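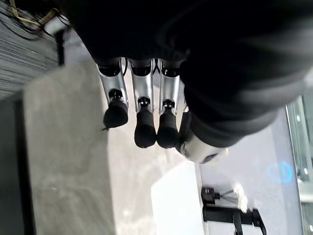
The people who show robots what to do should be paid and trained as teachers

I have worked for two years at a small workshop in Prusville where robot hands are taught jobs by people. One of us wears a glove or holds a pair of handles, the hand on the bench copies the movement, and the recording goes to whoever is training the model. Before that I packed orders in a warehouse, and before that I taught cookery to adults. I mention the cookery because it has been the most useful of the three.

My argument is a simple one. Showing a robot a task is a skilled job, and most places that do it treat it as unskilled. They pay for it by the number of recordings. They hire by the week. They give people a short talk on how to put on the glove and where the stop button is, and then they complain that the recordings are poor.

Take the job of picking up a folded cloth and putting it in a tray. Anyone can do it with their own hand without looking. Doing it through a robot hand is another matter. You can't feel the cloth. The fingers you are moving are not the length of your fingers, and the thumb doesn't come across in the way yours does. If you close your hand as you normally would, the fingertips meet in the wrong place, or they press down on the table and the motors complain. You have to learn a slightly different hand, and then you have to learn to move it as though it were nothing special, as the robot will learn your hesitation along with everything else.

That last part is what new people find hardest. When Senad Popescu started with us he was very careful. He would bring the hand down, stop just above the object, look, shift a little to the left, look again, and then grip. All his attempts ended with the object in the tray, so by the usual count he was doing very well. The model trained on his recordings also stopped just above the object. Sometimes it stayed there. It had learned the pause and had no idea what the pause was for, since Senad's reason for stopping was in his head and none of that was recorded.

Nobody had told him this might happen. I could have told him, and I didn't, because at that time there were no hours set aside for telling anyone anything. We had a target of 100 recordings a shift and we were measured on it.

I don't think the target was set by anyone foolish. From an office it looks sensible. Recordings are what the customer buys, you can count them, and a bigger number looks like more for the money. But counting them works on the recordings in the same way that paying by the box worked in my warehouse. People find the version of the job that goes fastest. They put the cup back in nearly the same spot each time, because it is easier to pick up from there. They use the same grip. They throw away the awkward attempts, the ones where the cup slipped and they caught it, though those are often the ones the robot most needs to see. By the end of a shift there are 100 recordings which are all very nearly the same recording.

Fidelina Ticona runs the bench next to mine and disagrees with me on part of this. Her view is that variety can be written into the instructions. You put marks on the table, you tell people to start from each mark in turn, you swap the cup for a different cup every so often, and you don't need a teacher to do that, only a good list. She has such a list, and it is a good one. Her recordings are more useful than those we made before she wrote it, and I use it myself.

Where I think it stops working is with anything soft, or anything that can go wrong in more than a couple of ways. We spent most of June on putting a plastic lid on a food box. Fidelina's list for that ran to 46 lines and people still came across things that weren't on it. The lid catches on one corner. The box slides away when you press. One side goes down and the other side pops up again. Each time, the person at the handles has to decide on the spot what a robot should do, and do it cleanly enough for the robot to follow. That is a teaching decision. A list can't make it for you while the lid is springing up.

In cookery classes I learned to do things in front of people in a way I never did them at home. At home I chop an onion badly and talk while I do it. In class I kept the knife where it could be seen, did one thing at a time, and made the mistake on purpose now and then to show how to get out of it. Teachers of all sorts know this. There is the task, and there is the showing of the task, and being good at the first doesn't make you good at the second. We have had a watch repairer on the handles who was dreadful, and a school dinner lady who was excellent within days.

So what would I change? First, I would have people spend their first 12 shifts on practice, with none of the recordings kept. Eleni Popescu, who manages our bookings, has told me what that would cost and it isn't small. But we already throw away most of what new people record. We just pay to store it first.

Second, I would let the people on the handles see what the robot does with their work. This is the cheapest change and the one I meet the most resistance to. In many workshops the recordings go off and nothing comes back. Senad only found out about his pause because Dušan Vasić, who was training the model, happened to bring it in to run on our bench. Senad watched it hover over the cloth and recognised himself at once. He changed how he worked that same afternoon, with no training course at all. I can't think of any other kind of teaching where you are never allowed to see the pupil.

Third, I would stop paying by the recording. Pay by the hour and have somebody who knows the work look through a portion of it and talk to the person who made it. People say to me that without a target everyone will slow down. Some will. A person making fewer recordings and thinking about where to put the cup is, in my opinion, doing the job we want done.

There is an objection I take more seriously, which is that all this is temporary. Zlatko Nedeljković, who has been in factory automation far longer than I have, says that in a few years the hands will learn from ordinary video of people doing ordinary things, and nobody will need to sit in a workshop with a glove on. He may be right about that. I am not able to judge it. But the work is being done now, by people who are here now, and the robots that come out of it will be putting lids on boxes and cloths in trays for some time whichever way things go. A job that may not last is still worth doing properly and paying properly. Nobody suggests that the people who put up scaffolding should be untrained because the scaffolding will come down.

It also matters to the people who will work beside these machines. A hand that has been taught by someone rushing will snatch. A hand taught by someone who was bored will do the easy case well and the others badly, and the worker standing next to it will be left with the others. I packed boxes for long enough to know who gets given the awkward ones.

We have since dropped the shift target at our two benches, on trial, until the end of the summer. The practice shifts have been turned down for now. I am going to ask again.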